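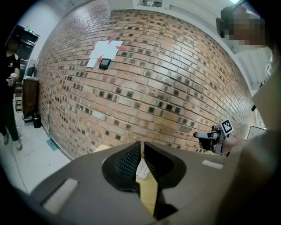 How do you get coffee stains out of old brick? Baking soda paste, a stiff nylon brush, and more patience than I walked in with this morning.

I am so tired and so happy. Sunday is supposed to be my slow day and instead I spent it thinking about bricks! I love that brick wall. I have loved it since the first time I came to look at the place, and I don't care who gets bored hearing it. The orange ones and the tan ones all mixed up, and then those dark, nearly black ones sprinkled wherever they felt like landing. I tried to find a pattern once while my tea got cold and gave up completely.

Anayeli came at nine with two brushes and a bag of rolls (still warm, the good seeded kind). She says I should seal the brick. I say I should leave it alone. We went around on this for most of the first roll and then she read me the back of the Firkden tub, which says to test a small patch and wait, so we picked a spot low down and tested a small patch and now we are waiting. That's as far as we got with sealing. I secretly hope it looks awful.

The coffee stain is paler. Is it gone? No. But I had to hunt for it this afternoon, and last week I could find it from the other side of the room. I mixed the paste too thin the first time and it slid straight down onto my sock. The second batch was like frosting and stayed put. Leave it until it dries, brush it off, wipe with plain water, do it again. Four rounds. My wrist is going to complain tomorrow.

Then the big question — what to do about the papers. They're still up on the brick, the white sheets overlapping at their funny angles with the red tape running across them. Elvia wants a proper corkboard there, framed, with everything in rows. I can see it. It would look very smart. But flat sheets on bare brick have a kind of busy, something-is-going-on feeling that I'd miss, and the red looks so good against the orange! I told her I'd think about it until the end of September. She wrote that down, which means she will hold me to it.

Things I want to remember before I forget them:

- Gilton has brick samples, and the man at the counter will let you take one home if you ask nicely
- ask Elvia what she paid for her corkboard
- warm bulbs, not the bluish ones
- more rolls

I did the money at the kitchen table after lunch. The whole quote from Jarard, for cleaning and repointing the wall end to end, is $3,768. Ouch. I have 1,000 put away for it and another 600 coming if the bike sells, so that's not a this-year thing, and I'm fine with that. The mortar isn't crumbling anywhere that worries me. Mr. Abou Zeid, who did the steps next door, told me to scratch a joint with a key and see if sand comes out. I scratched 21 joints (yes, I kept a tally on the roll bag, I was curious!) and only got sand from a couple of them. He also said the curve is the hard part of a wall like this, and that whoever laid it must have taken their time over it. I keep thinking about that. Somebody stood there working out how to make all those straight little blocks go around a bend, and it's so strong and smooth that I want to pat it every time I walk by. Sometimes I do pat it.

The ceiling I'm leaving white. Anayeli had a wild hour of wanting it dark green, and I almost got swept along because she's very convincing when she's waving a brush. But the pale ceiling makes the brick look twice as warm, and that bit of white up where the bricks stop is one of my favorite things in the room. Green can go somewhere else. The inside of a closet, maybe?

What I do want to change is the dark wood cabinet. I'm not getting rid of it, goodness, I like it far too much. It only needs a good waxing and a clear top. Things collect on a flat top. I put my keys on it, then my mail, then somebody's umbrella, and by the weekend it's a junk shop. Elvia suggests one nice lamp and a strict rule. I can manage the lamp.

We swept up, ate the last roll standing, and Anayeli took her brushes home in a grocery bag because one was dripping. I wrote the time on a piece of tape next to the test patch, 4:15, and I'm supposed to look at it again tomorrow after work.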